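Chapter 2
Acids in the Kitchen

Lemon juice, vinegar and sour milk all taste sharp for the same reason: they contain acids. Most acids found in food are weak and safe to eat. Cooks use them to flavour fish, set jam and keep cut apples from browning.

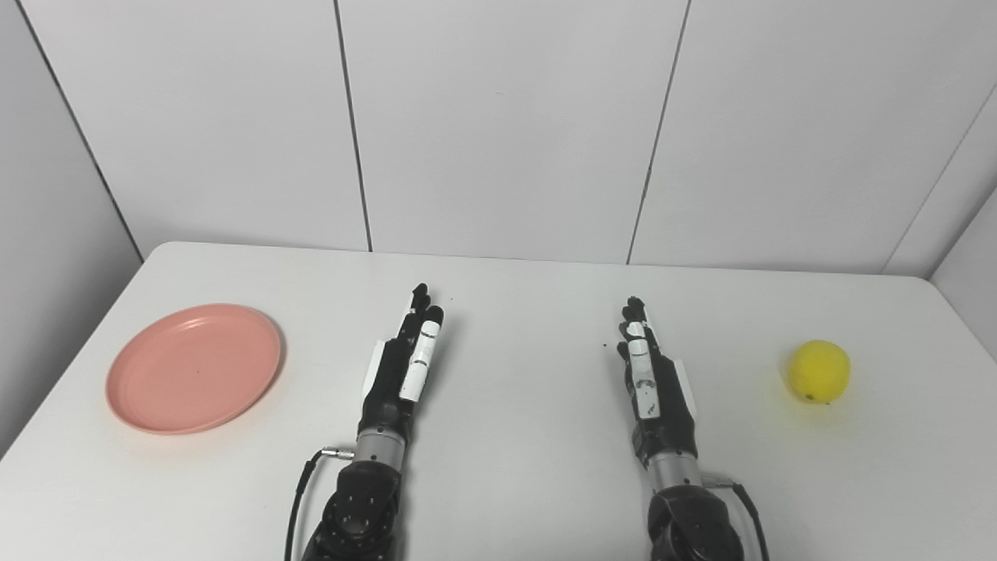

Figure 2.1 A lemon and a pink plate on a white table. Lemons contain citric acid.

In this chapter you will test foods with indicator paper and learn to read the pH scale. You will also find out what happens when an acid meets baking soda. Before you begin, read the safety notes on page 135.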